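3.2 What people keep, and where they keep it

The first surprise of the survey was how willing people were to talk about storage. We had expected polite, short replies to the open question ("Tell us about one thing you own but do not use, and why it is still with you"), and had left a box on the form big enough for two lines. Many people wrote on past the box, down the margin, and onto the back of the sheet. One reply from Brallura covered four pages and included a floor plan! We are deeply grateful for these answers, and much of what follows grew out of them instead of the tick-box items we had planned to lead with.

Of the 3,000 forms sent to homes in the towns of Brallura and Drutumow, we selected 200 completed ones for close reading, split evenly between the two towns. From those we then chose 30 households for a home visit. The last form was logged on 2/25/21, and all visits took place after that. The coding scheme is given in full in Appendix B, so we describe only its main idea. Each object a person named was given a keeping reason (use, value, memory, duty, or delay) and a keeping place (on show, within reach, put away, or out of the home). An object could have more than one reason but only one place.

Earlier work on household keeping has tended to treat the place as a simple result of the reason. Things kept for memory go on the shelf, things kept out of delay go in the garage, and so on. Our replies show a far livelier picture. Memory objects turned up in every kind of place, and they moved. A wedding bowl went from the dining room to a closet when a child began to walk, came back out for a birthday, and then settled in the laundry room, where it held clothespins for years. The owner listed it under "do not use." We love this example, and it made us rethink the word "use" in the question itself.

Duty was the reason people found hardest to name. Few wrote the word, but the phrase "I can't be the one who gets rid of it" and its close cousins came up again and again, mostly for furniture, sewing machines, and sets of dishes. These objects were often large and often in the way, and they were the ones people joked about most. In Drutumow, where homes are smaller and many have no basement, duty objects were more likely to be passed among relatives, sometimes on a regular rotation. One family had been moving the same cabinet between three apartments for so long that each apartment had a spot left open for it.

Delay turned out to be much richer than we had thought. Under our first scheme it was a catch-all for things people "hadn't gotten around to." On a second reading we could pull apart two kinds. In the first, the person had already decided and only the errand was missing: the bag by the door, the box in the trunk of the car. In the second, the decision itself had been put off, and the object was stored in a way that made putting it off easy. Lids, tape, and high shelves belong to this second kind. Open containers mostly belong to the first, with one clear exception, which we turn to now.

Soft toys were the exception, and they were a delight to study. In 34 of the forms the object named was a stuffed animal, more than any other single type of thing. Adults with grown children wrote about them, and so did adults who had no children and were writing about their own. What sets these toys apart is the way they are put away. People who would happily stack books or wrap plates in newspaper wrote that they would not close a lid over a bear. They described leaving the face uncovered, or standing the toy up so it could "see out." Several laughed at themselves for this and then said that they would keep doing it.

It is easy to wave this off as sentiment, but we think it tells us something useful about storage. An open bin gives a stuffed toy a keeping place halfway between "on show" and "put away," and our four-place scheme had no room for it. We now call this the resting place, and once we had the term we began to find it for other things: hats on a banister, a violin left in its open case, a single good chair in a spare room. In each of these the owner could see the object in passing and did not have to decide anything. Figure 4 gives the upright, open-bin arrangement and the kind of face that so many replies dwelt on, with the eyes half hidden in the fur.

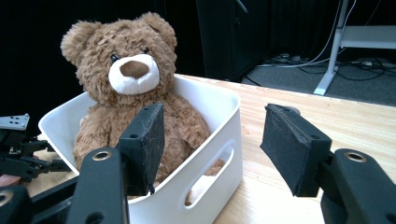
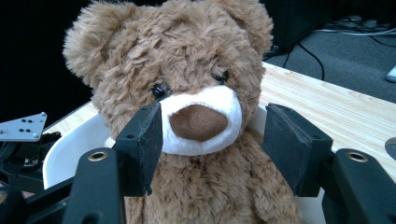 Figure 4. The resting place. First picture: a plush bear sitting upright in an open white plastic bin. Second picture: a plush bear's face and shaggy fur at close range.

3.3 Differences between the two towns

The resting place was found in both towns, though it took different forms. Brallura households tended to use spare rooms and landings. In Drutumow it was more often the top of a wardrobe or the end of a bed, and objects there were moved daily to make space for sleeping or folding clothes. We had guessed that so much handling would wear down people's patience with these things. The written replies point the other way, and the Drutumow answers on this topic are among the warmest in the whole set. Table 5 lists the keeping places by town, with the resting place added as a fifth column.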